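The Postponement

The Office of Programming at Dorum wishes to record the circumstances in which the final episode of Desside was not broadcast in June.

Desside was an animated serial about a lighthouse that travelled inland. It had been in production at the Stistcombe studio for three years, and 18 episodes had gone to air without incident. The nineteenth was delivered on schedule. The twentieth, which was to conclude the series, was delivered on schedule also, and was viewed by the Office at nine in the morning in the usual manner, with the blinds lowered and the minutes taken by hand.

The minutes state that the episode ran to its full length, that the colour was satisfactory, and that the lighthouse did not reach the sea.

This was contrary to the approved script. In the approved script the lighthouse reached the sea in the last scene and was lit. In the episode as viewed, it stopped on a rise above a wheat field, from which the water could be made out as a grey line, and there it remained until the credits. The Office requested an explanation from the director, Shanti Semwal. Ms Semwal replied in writing that she had drawn the ending as approved, and that she would look into the matter.

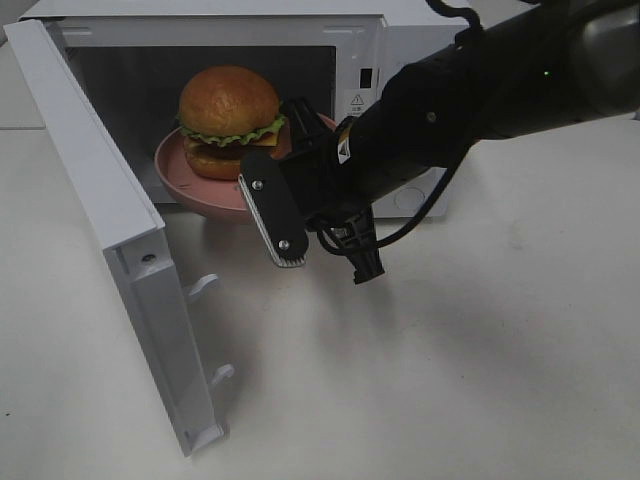

A second version was prepared over the following fortnight, with the last scene redrawn from the first frame. Ms Semwal did not go home during the greater part of this period. The Office's representative, who called on her in the evening to confirm the delivery date, found her at the far end of the background department with the layouts spread over two chairs. The microwave oven beside her stood wide open, and on the pink plate inside it was a toy hamburger, complete with lettuce and a slice of cheese. She asked the representative whether he had ever lived near the sea. He replied that he had not, and the delivery date was confirmed.

The second version was viewed at nine in the morning. The lighthouse stopped on the rise. The wheat had been harvested.

The Office then wrote to Bastos, which held the broadcast rights, to advise that the episode would be postponed for various technical reasons. Bastos acknowledged the letter and asked that the reasons be specified. A reply was drafted on four occasions. None of the drafts was sent, as each in turn was judged to raise further questions.

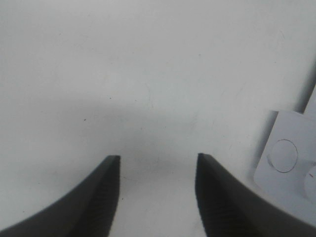
Correspondence from viewers began to arrive at the studio shortly after the announcement. The greater part of it was courteous. The Office's representative sorted the letters with Ms Semwal by hand, on a white surface that had taken on its share of scuffs and smudges over the years and was dotted with tiny dark specks. One child had enclosed a drawing of the lighthouse with its feet in the water, and had written underneath that it was probably tired. Ms Semwal read this letter twice. She asked if she might keep it, and the representative, having no instructions on the point, said that she might.

A third version was authorised at a cost of 40 additional working days. The Office attached one condition, namely that a person other than the director should draw the final scene. The task was given to a junior animator, who had not seen the earlier versions and was told only what the script required.

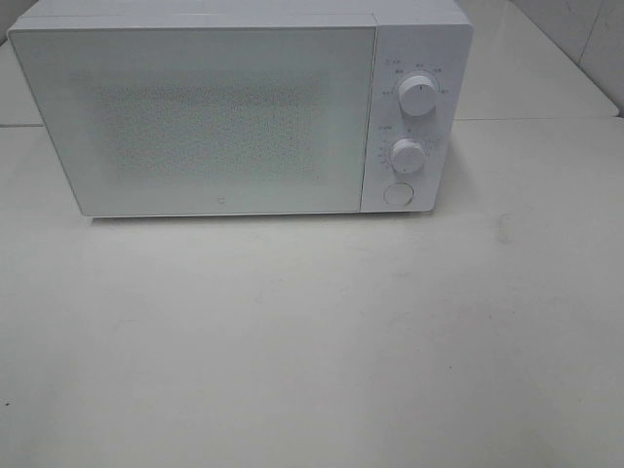
The microwave oven, with its mesh-covered window.

The junior animator completed the scene and reported nothing unusual. She had drawn the shore, the rocks, the steps going down, and the lamp coming on. Her pages were inspected by the Office and initialled one at a time. Every page was in order. They were photographed that afternoon under the supervision of the representative, who remained in the room throughout and signed the log at twenty to six.
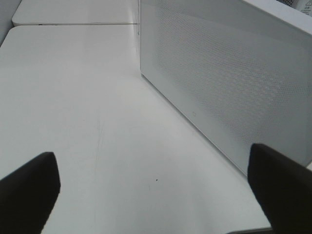 The log was countersigned the same evening, and the third version was viewed the next morning at nine. It was snowing on the rise. The lighthouse stood where it had stood before, facing the grey line, and the scene was held for 30 seconds longer than in either of the previous versions. Toward the end of it the lamp came on.

No one present spoke until the blinds were raised. The minutes record that the colour was satisfactory.

The Office considered the options available to it. A fourth version could not be funded. The approved script could not be broadcast, as there was no film of it. Ms Semwal, when consulted, said that she had no objection to the episode as it stood and that she had been wrong about the distance. She was asked to clarify this remark for the file and declined.

The script was accordingly amended to agree with the episode, and the amendment was approved. Bastos was advised that the technical reasons had been resolved. The representative applied for a week's leave in the same month and gave the coast as his address.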